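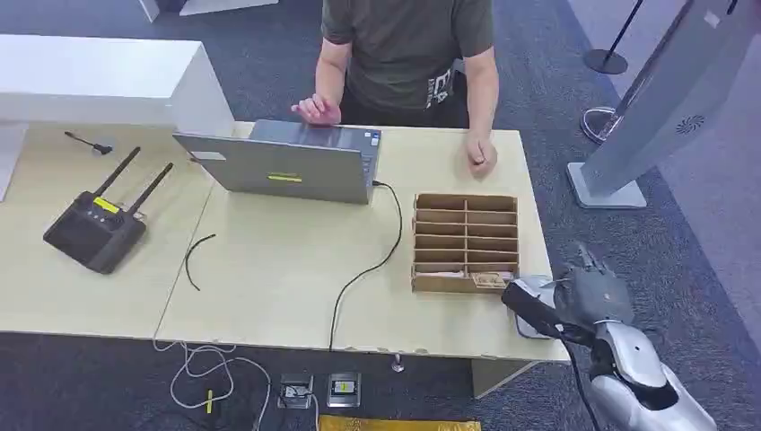

Laptop cord keeps ending up over the front of the table, how to reroute?
Filed under: Home Office > Cables & Cords
Last updated: 29/12/2021

Ida Steinbach
Two tan tables pushed together, laptop in the middle, router on the left. Power plugs into the right side of the laptop, makes a big loop and goes off the front edge to the floor. Knees catch it constantly. Want it going off the back instead. Carpet floor, no drilling please, tables get moved in March. Also want the little slot organizer to stay where it is, right of the laptop. Also, is a thin flat metal strip any use for holding a cord??
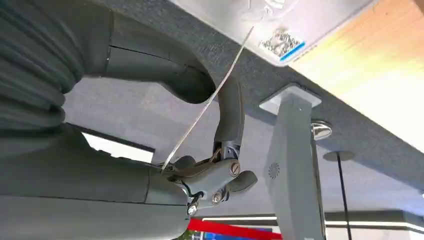 Thin flat metal strip, top end close to the white housing

Aidan Ó Conaill
Turn the loop around first. Cord out the right side, straight back behind the organizer, down the gap or the back edge. Stick-on clips, 3 is plenty. Wipe the table frist. Leave slack at the plug so it doesnt pull. Wouldn't bother with the strip, thin metal edge against a cord, no.

Muireann Keogh
just get a longer cord

Fergal Ní Chonaill
What Aidan said but velcro ties, not clips, if your moving the tables. Had Flostau clips on mine, took the finish off. Router can stay put, antennas up.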